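3.2 Packing and Sorting Sessions

The club meets in a borrowed classroom in Gostitz, and most of what we know about grasping soft things we learned there, slowly and with a good deal of laughing. Our first plan, back in December, was to work only with blocks and cups, as the Cocco task list suggests for student teams. The blocks went so well (and so quickly!) that our members got restless, and the whole group voted to move on to bags of ordinary household goods, the kind a family might pack before a trip. Each session used one bag and one hand-held gripper, and the person holding the gripper was asked to move items in or out one at a time, at whatever pace felt comfortable. Figure 4 comes from the mixed-goods set, which quickly became the favorite of our younger members and the least favorite of everyone who had to label the recordings.
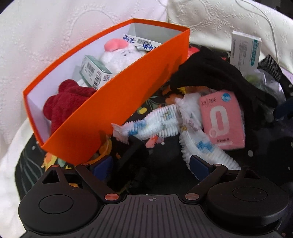

Hesiletti Student Robotics Club, Manipulation Group

Figure 4. Mixed-goods set: a blue finger pad beside a crumpled diaper, with plush toys and medicine boxes in a floral-print bag.

We had expected the small boxes to be the hard part, and we were wrong about that. A carton has flat sides and keeps its shape, so even a new operator could usually find a good place to close the fingers. Diapers and cloth were another story altogether. They fold over themselves, they catch on whatever is next to them, and two people looking at the same pile would often choose quite different spots to grab. After a long and friendly argument we agreed to let operators choose for themselves and to write down a failed grasp only when the item was dropped or when the operator gave up after 3 tries.

By the time we closed the collection we had almost 2,000 grasps, from 5 operators who took turns in pairs. We trained the Stunitz baseline on the blocks alone and then on the full collection, keeping 2 bags aside for testing, and we compare the results in Section 4. Readers who would like to repeat the sessions will find our packing lists in the appendix, along with the labeling notes our members wrote for one another.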